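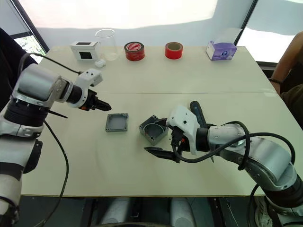

Apuntes de la sesión 6. Guerra de asedio y fuentes: cómo leer un parte de bajas

Empezamos por el caso de Natesari porque es corto y porque casi todo lo que se repite sobre él procede de un único documento. La versión que circula en los manuales dice que la guarnición resistió 16 días, que el ejército sitiador perdió 1.837 hombres y que los defensores apenas sumaban 328. Cifras muy exactas. Conviene desconfiar.

El parte lo firma el comandante de la plaza, que escribía para pedir un ascenso. No tenía acceso a las listas del enemigo ni pudo recorrer el campo contrario. ¿De dónde sale entonces el 1.837? El texto no lo dice. Los autores posteriores copian el número y citan al anterior, de modo que cinco notas al pie remiten a la misma carta.

Sobre los defensores estamos algo mejor. Se conserva el registro de raciones, y ahí aparecen más de 500 bocas. Puede que incluya civiles, mozos de cuadra, heridos – el escribano no distingue. Quien defienda los 328 tiene que explicar quién se comía el resto del pan.

Minas y contraminas. El relato habla de una galería excavada bajo el bastión norte y de un combate a oscuras. Es posible. También es un motivo literario gastadísimo, y la prospección hecha en la colina de Jang, donde se sitúa el bastión, solo dio con un desagüe. Un desagüe no prueba que no hubiera mina, pero tampoco autoriza a dibujarla en el plano, como hace la lámina del manual.

Para la próxima clase: leer la carta completa (la traducción de Lutfa Cassim, con sus notas) y marcar qué afirma el comandante como testigo y qué cuenta de oídas. Una página. No me valen resúmenes de la batalla.

Quien quiera comparar, que mire cómo se informó del asedio en la capital: la noticia llegó en mayo y ya hablaba de «victoria», palabra que la carta no usa ni una vez.

Comentarios (3)

marta_g: ¿El registro de raciones entra en el examen o solo la carta?

Iván R.: A mí lo de la mina me sigue pareciendo verosímil. Que la prospección no la encuentre en una sola zanja dice poco.

pelayo77: El enlace a la traducción no me abre. ¿Alguien la tiene en PDF?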